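Printmaking help > Intaglio > Inking and wiping

Plate tone drifting darker across an edition

Posted by Annag Shearer

I am partway through editioning a copper etching at the Edimdale open-access workshop and can't keep the plate tone steady. The plate is line etch with one area of aquatint in the lower left corner. The image is mostly open, so the tone on the bare copper matters a good deal. The first proofs were clean, with a light, even film. By the sixth impression the tone had visibly darkened, and by the end of the session the open areas were grey with a streak running along the right-hand side, parallel to the plate edge.

Conditions, as far as I can list them:

Ink: oil-based black, loosened with a little plate oil. Mixed once at the start and left on the slab under a sheet of plastic.
Paper: cotton rag, soaked for 15 minutes, blotted, then stacked under plastic.
Press: the workshop's Norance, three blankets, pressure unchanged between impressions.
Wiping: starched scrim in two stages, then tissue flat under the palm. No hand wipe.
Hotplate: on a low setting throughout. I don't have a temperature for it.

The edition is 38. I would sooner sort this out now than print the lot and throw out a third of them. I have tried wiping for longer, but that pulls ink from the aquatint and leaves it thin. Should I be adjusting the ink, the heat or the wipe? The edges are a separate nuisance. The bevel holds ink and prints a dirty line on two sides out of four, although I filed and burnished it before the first proof.

Posted by Kisby

Scrim. It's full of ink by the sixth print. Change it. Also check your blankets, mine had gone hard with size and I got all sorts of funny results until I washed them.

Posted by Rätsep

The answer above is right about the scrim but leaves out most of what is going on. The blankets are unlikely to be the cause. Hardened blankets give weak line and poor embossing, and you report neither.

There are three things changing during your session, and all of them push the tone in the same direction.

First, the ink. Plastic over the slab slows skinning but does not stop the ink stiffening as it sits. A stiffer ink needs more work to clear from the surface, so the same number of passes leaves more behind. Mix the full quantity, keep most of it in a lidded tin with a disc of greaseproof pressed on to the surface, and put out only enough for two or three impressions. Work what is on the slab with the knife before each inking.

Second, the heat. Most workshop hotplates cycle, and the plate itself carries warmth from one inking to the next if you go straight from the press back to the hotplate. A warm plate releases ink easily on the first pass and then the film stiffens as it cools under your hand. Pick a routine and hold to it: warm the plate, ink it, card off the surplus, move it to the jigger, do the first wipe there and complete the rest off the heat. Time each stage for a few impressions. If the tone settles when the timing settles, you have found a good part of the fault.

Third, the scrim. Three pads work better than two. The first takes the bulk and can be as filthy as you like. The second evens the surface. The third should be nearly clean and is used with very little pressure, in small circles, turning the pad as you go. Rotate them: when the first is clogged, discard it, move the second into its place and the third into second place, and bring in a fresh one. With a plate that is mostly open I would do this every six impressions and not wait until the tone has gone. New scrim should be rubbed between the hands to break down the starch, otherwise it scratches through the film and lifts ink out of the line.

The streak on the right-hand side is probably a wiping fault and not a press fault. If you are right-handed you will be finishing your strokes there, and each stroke drops a little ink as the pad leaves the plate. Turn the plate through a quarter after each set of passes. If the streak moves with your hand, it was the wipe. If it stays at the same side of the image whichever way you turn the plate, look at the copper under a raking light for fine polishing marks. These hold ink quite well enough to print.
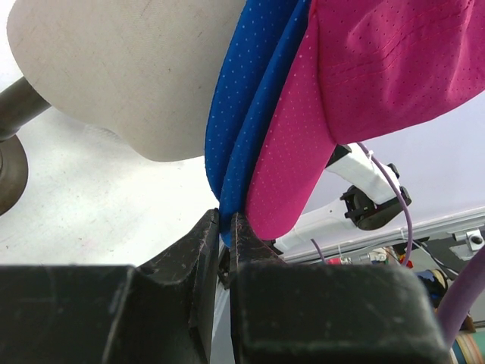
The dirty bevel needs dealing with as its own stage, after the tissue and before the plate goes on the bed. Filing and burnishing only gets you so far, and any file mark left running along the edge will fill each time. Go over it again with fine wet-and-dry, then the burnisher with a drop of oil, until the bevel reflects evenly. After that it is a matter of the rag. A loose wad spreads over the corner of the plate and takes the tone off the margin, so fold the cloth long and narrow, as with the blue one in the picture, and run the fold along the bevel in one direction with a finger behind it. Refold to a clean section for each side. Having the second cloth in a different colour, pink against blue for instance, makes it easy to keep one for edges and one for the back of the plate. A trace of whiting on the edge rag helps, provided it stays off the face. Whiting in the aquatint will print as pale specks and is a pain to get out.

On wiping for longer: don't. You have already seen what it does. If the aquatint is thinning while the open copper is still too dark, the ink is too stiff for that wipe or the pad is too dirty. Add oil a drop at a time and pull a proof after each change. Change one thing per proof or the proofs tell you nothing.

For the edition itself, choose one of the early impressions as the standard and pin it where you can see it while wiping. Compare wet with wet where possible, as the tone flattens slightly once the paper has dried. Allow for spoils when you tear the paper. For 38 I would have over 45 sheets damp and ready, in batches, with no batch left stacked overnight in warm weather.

Posted by Annag Shearer

Thank you both. I did a short run this morning with three pads and the ink kept in a tin. The tone held across the whole run. The streak moved when I turned the plate, so that was me. The bevel is better on the long sides but still marks at one corner, where I can now feel a slight burr. I will take it back to the file before I print any more.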